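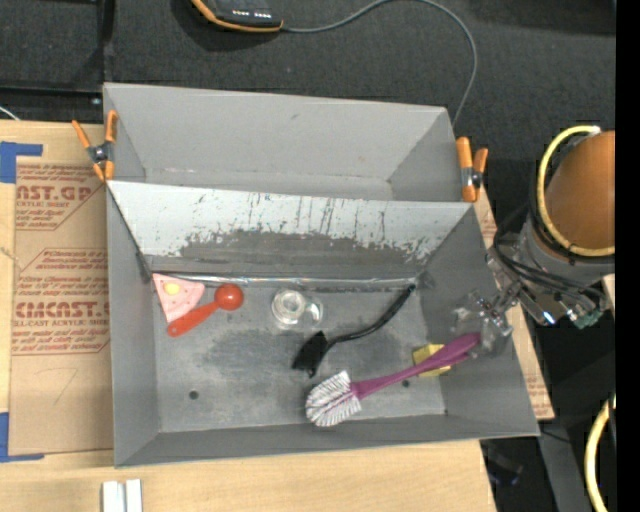 第4章 双料箱自复位抓取实验的布置与运行

4.1 适用范围

本章说明 Samari 实验流程在单臂工位上的布置、标定和运行方法。该流程用于评估抓取策略在杂乱日用品上的表现。机械臂将物品从前格逐件转移到后格，前格清空后交换源格与目标格，继续下一轮，中间无需人工重新摆放。控制程序为 Irine，评分程序为 Cowie。机械臂的安装、上电和急停回路检查见第2章，完成第2章全部检查项之前不得执行本章步骤。

4.2 料箱的固定

1. 确认机械臂处于停放位，驱动器已断使能。
2. 将前后两格料箱置于木质台面，长边与机械臂底座连线垂直。两格之间的斜面隔板应贴紧，用手推动时不得有可感知的位移。
3. 在料箱左右外缘各夹一只弹簧夹。夹口须完全咬住箱沿，夹柄朝外。
4. 在控制界面选择“手动”，以最低速度档将夹爪移至前格四角和后格四角上方，逐点确认手指、连杆与箱沿及弹簧夹均无接触。
5. 若任一角点的间隙不足 30 mm，退回停放位，调整弹簧夹位置后重做第4步。

注意：弹簧夹不在碰撞模型内。夹具移位后，规划器仍按原箱体外形计算路径，可能与夹柄相撞。每次更换或挪动弹簧夹，均须重做第4步。

说明：隔板和箱底的漆面磨损属于正常损耗，不影响抓取。但磨损后的颜色与出厂状态不同，背景模型必须用当前料箱重新采集，不得沿用其他工位的文件。

4.3 线缆与气管

1. 将腕部线束沿末节关节留出活动弧，弧长以腕关节转到两端极限时不绷紧为准。
2. 软管沿机械臂外侧敷设，不得从夹爪与料箱之间穿过。
3. 手动将腕关节转至正向极限，再转至负向极限，观察线束有无勾挂料箱右沿的弹簧夹。
4. 腕部接插件旁不得缠绕扎带。需要固定时，固定点应设在上一节臂段。

警告：检查线束时须由一人持示教器，手不离急停按钮；另一人观察。观察者的手不得进入料箱上方空间。

4.4 背景采集

1. 清空两格，用干布擦去箱底碎屑。
2. 夹爪退至停放位，确认手臂不遮挡固定相机对两格的视线。
3. 在 Irine 中执行“背景采集”。程序连续记录 30 帧深度图，逐像素取中值。
4. 查看有效像素图。箱底圆孔处的深度值通常无效，应在掩膜编辑器中手动圈出并标为“忽略”。
5. 隔板下方有反光条时，反光处可能出现成片的错误深度，同样标为“忽略”。
6. 保存背景文件，文件名包含工位号和料箱编号。

说明：圆孔若不屏蔽，分割网络会将其当作深色小物件，策略会反复向孔位下探。Tsehay Hadgu 在对照测试中执行了 189 次抓取，未屏蔽圆孔时有 22 次以孔位为目标，全部落空；屏蔽后同一组物品未再出现此类目标。

4.5 物品组的放置

标准物品组为六件，包括透明玻璃杯、红橙色勺、黑色刷、紫柄洗碗刷、黄色块状物和粉色三角形物品。选择时兼顾透明、高光、细长和可压缩几类表面与形状。

1. 将六件物品放入前格。允许互相搭压，不允许叠放超过箱沿。
2. 黄色块状物可部分压在洗碗刷柄下，此种遮挡是评估内容的一部分。
3. 玻璃杯放在前格中部，杯口朝上，四周不得紧贴硬质柄部。
4. 检查各物品有无裂纹。玻璃杯有缺口或裂纹时不得使用。
5. 在 Cowie 中登记物品组编号，点击“开始记录”。

注意：勺和刷的柄端不得伸出箱沿。柄端靠在右壁时，夹爪自右侧进入，接近方向与箱壁的夹角较小，手指外侧可能擦碰箱壁。该情形下须启用“近壁限速”。

4.6 运行

1. 人员退至台面以外，确认台面周边的示教设备和工具不在手臂可达范围内。
2. 使能驱动器，选择“自动”，将速度上限设为 22%。
3. 启动单件试运行。手臂抓取一件并放入后格后自动暂停。
4. 核对 Cowie 给出的判定与实际结果是否一致。不一致时停止运行，转 4.7。
5. 试运行通过后启动连续模式。
6. 每轮结束时，程序比较目标格与背景的差异体积，并输出已转移件数。源格为空时，自动交换源格与目标格。
7. 同一物品连续 4 次抓取失败时，程序执行一次拨动动作，改变物品姿态后重新识别。拨动后仍失败的，记为“滞留”，暂停等待人工处理。

警告：自动模式下暂停不等于断使能。伸手进入料箱之前，必须按下急停并确认驱动器指示为“关”。

4.7 判定异常的处理

玻璃杯已转移而判定为失败：透明材质的深度缺失使差异体积低于阈值。对玻璃杯改用夹爪开度判据，即闭合后的开度大于空抓开度时，记为已夹持，并在释放后复核。

细柄物品未转移而判定为成功：多见于柄部滑脱后落回原格。检查手指表面有无油污，并将夹持保持时间延长一档。

洗碗刷与黄色块状物同时被带起：记为一次成功和一次附带转移，不计为两次成功。附带转移单独列表，不进入成功率分母。

两格判定均不稳定：通常由料箱移位引起。检查两侧弹簧夹，重做 4.2 第4步，再重做 4.4。

4.8 数据的记录与排除

1. 每次抓取记录一行，字段包括轮次、源格、目标位姿、夹爪开度曲线、判定结果和人工复核结果。
2. 人工复核由未参与策略训练的人员完成。Rudimham 工位由 Mhairi MacBrayne 负责复核。
3. 急停、线缆勾挂和通信中断期间的抓取标为“无效”，保留原始记录，统计时排除。
4. 滞留事件不得排除，须计入该轮失败次数。
5. 更换料箱或重新采集背景后，开始新的记录段，不得与前段合并计算。

说明：自复位流程中，每轮的初始摆放由上一轮的放置结果决定，各轮之间并不独立。报告置信区间时应以轮为单位重采样，不应以单次抓取为单位。后格至前格方向的成功率须单独列出，两个方向的可达姿态不同，合并后的数值不能用于比较不同策略。

4.9 停机

1. 等待当前抓取结束，选择“停止”，手臂返回停放位。
2. 断使能，按下急停。
3. 取出玻璃杯，单独存放。
4. 在 Cowie 中关闭记录段，核对行数与控制程序的抓取计数一致后导出。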